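Participants needed: readability of printed dosing instructions

The Werkach Center for Document Design is looking for adults to take part in a study of how people read the folded leaflets packed with over-the-counter medicines. The study compares three leaflet layouts that differ in type size, column width and the placement of warnings. The wording is the same in all three.

Who can take part

You must be 18 or older and read English comfortably. Glasses and contact lenses are fine; please bring the pair you normally use for reading. People who have worked in a pharmacy, in nursing or in medical writing in the past five years are not eligible. Neither are people who took part in the earlier label study (protocol 1426).

We plan to enroll 200 participants. Half of the places are reserved for readers over 60, and these places are filled separately.

What the session involves

Each participant attends one session of 100 minutes, including a break. You will be given a leaflet and asked to find specific facts in it, such as the longest time a product should be taken without seeing a doctor. Answers are given aloud and written down by a member of staff. Reading times are recorded. In the second half you will fill out a short questionnaire and take a standard near-vision test. No medicine is given or taken at any point. 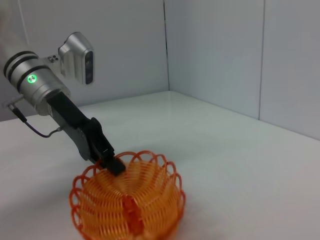

Page last changed: March, 4:10 p.m.

Sessions are held in the Matsuda Building on the Plolard campus, second floor. Morning sessions start at 9:30 a.m. and afternoon sessions at 1:15 p.m. There is an elevator at the north entrance. Parking in Lot C is free for participants – give the attendant your study number.

Payment

Participants receive a $100 gift card at the end of the session. If you withdraw after the break, you still receive the full amount. If you withdraw before it, you receive half. Travel costs are not paid.

Data and consent

Your name and contact details are kept apart from your results and deleted when the study closes. Results are stored under a study number only. Printing of the test leaflets is paid for by Vendmont, a packaging supplier, which does not receive individual results. You will be asked to sign a consent form before the session begins, and you may stop at any time.

How to sign up

Call the study line at extension 2661 between 9 a.m. and 4 p.m. and leave your age, a phone number and the session time you prefer. We will call back within two working days to ask a few screening questions. Sign-up for readers over 60 stays open until those places are filled – the general list may close earlier.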